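How to Run a Hand-Held Gripper Table at an Open Day
Posted 12/17/18 by Celeste Rocha

After our last open day I had a lot of kind messages asking how we set up the gripper table, and I kept meaning to answer them one at a time, and then of course the months went by. So I've put it all on one page. If you have a pair of hand-held grippers, a table and a free afternoon, you can do everything below, and I hope you will, as it was the most fun I've had at one of these events (and I've stood behind a good many tables by now!).

The idea is simple. A visitor takes a gripper by the handle, picks something up with it, and puts it down somewhere else. That's the entire demonstration. People who have only ever seen robot arms in videos tend to think that picking things up is the easy part, and two minutes with a gripper of their own changes their minds in a very friendly way. Then, when they walk over to watch an arm do the same job, they look at the fingers instead of the lights.

What you will need

Two hand-held grippers, plus whatever plates and cables yours come with
A table with a plain, light top
A plastic tray with a rim and some ridges molded into it
A few soft packages and a few stiff ones
A roll of grip tape and small scissors
A screwdriver that fits your finger screws
A chair, for you

Setting up the table

Give yourself an hour before the doors open. I know that sounds like a lot for one table, but you will spend half of it looking for the screwdriver.

Put the table where people can stand on at least two sides of it. Ours at Peltgate was pushed against a wall the first year and we had a line out to the hallway, with everyone trying to see over one another's shoulders. Leave enough room that a grown-up can lean in and still have a child standing next to them.

A white top is worth hunting for. Dark fingers on a dark table are very hard to follow, and visitors who can't see the fingertips will push down until they hit something. If all you have is a wooden table, lay a white board over it and tape down the corners.

Set the tray toward one side and not in the middle. People need a bit of bare table in front of them to practice on before they go anywhere near the tray. Then run your cables off the back, and check them again once the room fills up, since they do wander. Villads Bisgaard, who built our Zorent mounts, likes to leave a generous loop near the handle so the gripper can be turned over without tugging on anything, and I've come around to his way of doing it.

Last of all, open and close each gripper a few times with nothing in it. The links should swing freely and the two fingers should come together evenly. If one finger arrives before the other, sort that out now, because once there's a crowd you won't get the thing back out of anybody's hands.
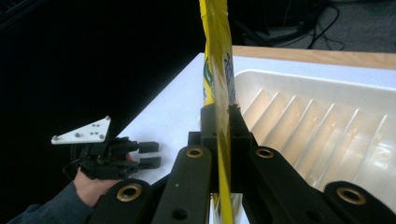
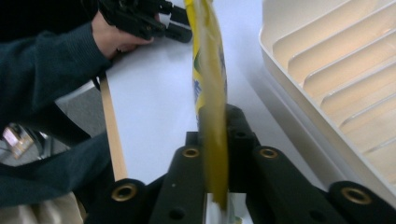
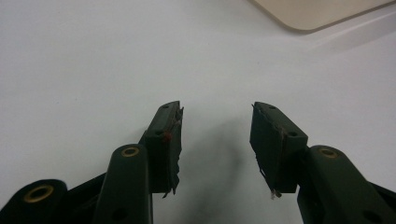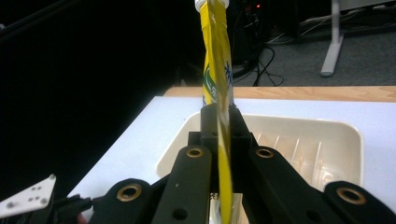 Tundelthorpe Makers' Hall -- Robotics and Automation Club

Choosing what to pick up

Start visitors off with something stiff. A small cardboard box is good, and so is a wooden block. They close the fingers, it comes up, they beam at you, and now they trust the tool a little.

After that, bring out a bag. Something long, soft and brightly colored is best, like the yellow one, because everyone at the table can see what's happening to it. A soft package gives way where the fingers close on it, so you get that flattened strip down between the pads while the rest stands up above. Let people notice this for themselves before you say anything. Then ask them how hard they think a robot ought to squeeze, and stand back, because you will get some wonderful answers. One gentleman told me "like a handshake with my mother-in-law" and I've been using it ever since.

Don't put out anything that will make a mess if it bursts. I shouldn't have to say this, but I'm saying it to myself as much as to you.

Walking a visitor through it

1. Hand over the gripper with the fingers open and pointing down at the table. Let them work it in the air for a while. Children will pinch at each other's sleeves, and that's fine as long as they keep away from faces.

2. Ask them to bring the open fingers down over a bare patch of table and stop just short of touching. The third picture has the fingers open like this over plain white, with nothing between them. It teaches them how long the fingers are, which everybody guesses wrong at first.

3. Now the stiff object. Pick up, set down, pick up again. Don't rush this step!

4. Move on to the soft package. Suggest they take hold somewhere sensible and see how it hangs or stands. If it flops over, let it flop, and have them try again a bit higher or a bit lower.

5. Bring it over the tray and lower it slowly. The ridges make a nice target, and they also catch on a loose corner of a bag now and then, so there's some skill in it.

6. If there are two people, give each of them a gripper and have them pass the package across without either one using their fingers. This is the part they will talk about on the drive home. The trick, and you may want to keep it to yourself for a minute or two, is that the first person must not let go until the second has really closed. Grandparents and grandchildren are better at this than anyone.

Six steps is plenty. I tried a longer version in July and lost people to the cookie table.

Looking after the pads

A day of this is hard on fingertips. Three hundred people -- and we did have 300 through the hall, by the clicker on the door -- means an awful lot of squeezing. The inner faces get the worst of it, and you can tell when they're due for attention because the edges go ragged and little pale flaps start to hang off. You can see that kind of fraying on the pads in the third picture.

A bit of fraying won't stop the show. Trim whatever dangles, press down whatever is lifting, and carry on. When a strip peels back far enough to fold under itself, though, peel the whole thing off, wipe the face of the pad with a dry cloth, and lay on a fresh piece. Cut it a hair short so there's no overhang at the tip. I do both fingers together even if only one looks bad, as a new pad facing an old one tends to pull the package sideways.

While you have the scissors out, wiggle each link gently and see whether any of the screws have backed off. Snug is enough. Villads would like me to add that if you tighten them like the lid on a pickle jar, the gripper will feel stiff and you'll blame the gripper.

Talking points, if you get stuck

Some visitors are chatty and some will just stand there holding the thing politely. For the quiet ones, any of these will usually get you started:

Which hand did you use, and would the other one be harder?
Could you do it with your eyes shut?
What in your kitchen would be the worst thing to pick up with this?
Where would you put a camera, if you wanted a machine to see what you're seeing?

That last one is my favorite with teenagers. They start out by pointing at the ceiling and end up pointing at the gripper.

Age and group size

We set the lower age at eight for using a gripper alone, and younger ones hold it together with a parent. A school group goes best in pairs, with the next pair watching from the long side of the table. If you have a Hjaltadóttir stand like ours, clip the spare gripper to it between pairs so it doesn't get carried off to see the 3D printers.

Packing up

Wipe down the tray, coil the cables loosely, and store the grippers with the fingers open so the pads aren't pressed together for months. Put the tape and the scissors in the same box as the grippers, and the screwdriver too, please, and write on the lid what's inside.

If you run a table of your own this winter, do write and let me know how the passing game went. I'd also love to hear from anyone who has found a better tape than the one we use, which leaves a brown line along the edge of everything it touches.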